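Syncing a 3-channel video loop without losing your mind

Quick notes from the Bresard install, before I forget. Three projectors, three players, one piece that has to stay in step all day. No fancy sync box. Budget was what it was.

What you need
3 media players, same model, same firmware. Don't mix.
A small network switch, plus cables longer than you think.
USB sticks, formatted the same way.
A laptop for setup only. Take it away after.

Prep the files
Export all channels from one timeline. Same frame rate, same codec, same length to the frame. If channel 2 is one frame short you won't see it on the first loop, you'll see it by lunch. I put 5 seconds of black at the head of each one and 2 at the tail. Gives the players time to load and hides the restart.

Keep the bitrate modest. Constant, not variable. Players choke on fast cuts and grain, and then one wall drifts and you're on a ladder blaming the cables.

Name files dumb and short. ch1, ch2, ch3. No spaces, no accents – I had a folder called Hubáček after the piece and one player just refused to read it.

Set up on a table first
Not in the gallery. Plug everything into the switch, set player 1 as leader and the others as followers. Give each one a fixed address and write it on tape on the case. Run the loop for 6 hours. Go do something else. Come back and check a hard cut that hits all the channels together.

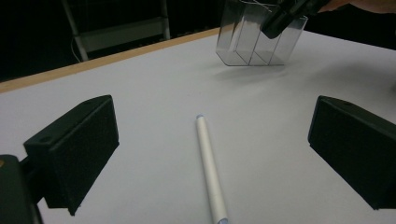
Lambros Petridis wrote back after the first version of these notes to say he does the table test with sound only, a single clap on every channel at the same frame, because the ear catches drift way before the eye does. Tried it at Ilel. He's right, do that. Just mute the claps before you open, I forgot on one channel.

Hang and focus
Projectors up, let them warm up, then focus. Turn off auto keystone and auto input search and eco mode. All of it. Eco mode dims one wall during the quiet passages and the artist will definately notice.

Match color by eye with a gray still on every wall. Start from the weakest projector and bring the others down to it.

Power
Put the players on one strip and switch them on together. Followers should wait for the leader, but test it – pull the plug, count to 5, plug back in. If it comes up in sync with no one touching anything, good. Staff will be doing exactly this every morning.

Audio
Take it from the leader only. Stereo mix, one amp. If teh piece really needs sound per channel, that's another page.

Leave behind
One printed sheet. On, off, who to call. Spare stick for each player, labeled, in an envelope taped inside the cabinet. At Zolora the envelope went missing so now I leave two.

Notes by the install desk, October 2022 – copy freely, keep the credit | Contact | Back to top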